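A few posts on the arms at work, as people keep asking me what it's like now. I'm a board operator at Arora. We run chess games on real boards for people who play from home and watch their game on a camera feed.

When I started, every move was made by a person. You sat at a board in a headset, the move came through, you moved the piece, you pressed the button. Then you waited. On a slow game you could wait a very long time.

The first arm came in 18 months ago, from Nishad. We have more now, and the operators don't move pieces during a game unless something has gone wrong.

So what do we do all day? Mostly we watch. Each operator has several boards on one screen, with coloured squares laid over the feed. If the arm and the software disagree about where a piece is, the game pauses and one of us walks over. 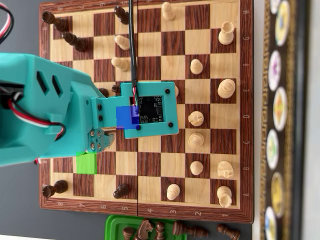 The walking over is the part that has changed my day most. I used to sit for a whole shift and go home with a stiff neck. Now I'm up and down constantly. My back is better. My feet are not.

We logged 243 games in November. The year before that would have needed the full team plus agency cover at weekends. There was no agency cover this time.

I should say what that means for people. Two of the weekend operators weren't replaced when they left. Nobody was made redundant, and management say that every time, but there are fewer of us in the room and the rota is shorter.

The job advert has changed too. It used to ask for "a working knowledge of chess". Now it asks for "comfortable with basic fault finding". I got in on the chess. I learnt the rest from a folder and from being shown.

The training was two afternoons. How to stop the arm, how to check the gripper screws, how to set the board straight, how to restart a game from the last good position. I'd have liked a third afternoon on cables.

Pay went up a little for those of us who did the training. Not everyone wanted to. One of the older operators moved across to bookings at our Mutia office and says she prefers it.

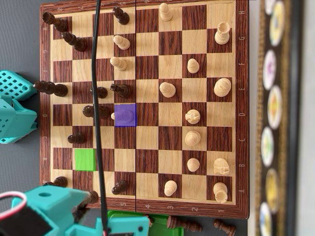
Captures are where most of my time goes. An ordinary move is one pick and one place. A capture is two of each, and the piece coming off has to go somewhere. The green tray is meant for that, but in the middle of a game you still get dark pieces lying on their sides on the table next to it, and those want clearing before the next game is set up. An operator did it without thinking, with the other hand. Now it's a line on my checklist.

Setting up is still ours as well. The arm can do it but it's slow, and a person who has done it for years is quick. We tried letting the arms set up overnight and went back to doing it by hand after a week.

What I miss is following a game. When I had one board I knew it move by move. I'd go home thinking about somebody's endgame. With several boards up I see positions, and only when there's a problem.

Players were asked what they thought. Some 100 of them answered. Plenty liked the arm and said it was fun to watch. A fair number asked whether there was still a person in the room. There is, and I think the website should say so.

Denden, who run the same sort of service, have gone the other way and kept people on the evening boards. They charge more for it. I don't know how long that lasts but I know a couple of people who have applied.

From our side the next change is the late shift. The note that went up on 12/30/25 says one operator will cover it instead of two from spring. I've asked who walks over if that operator is on a break and another board stops. No answer yet.

I don't want the old job back exactly. It was dull for long stretches and the chairs were bad. I would like to be asked before the rota is drawn up – we're the ones who know how often a game stops.

That's it for now. I'm on earlies this week so replies will be in the afternoon.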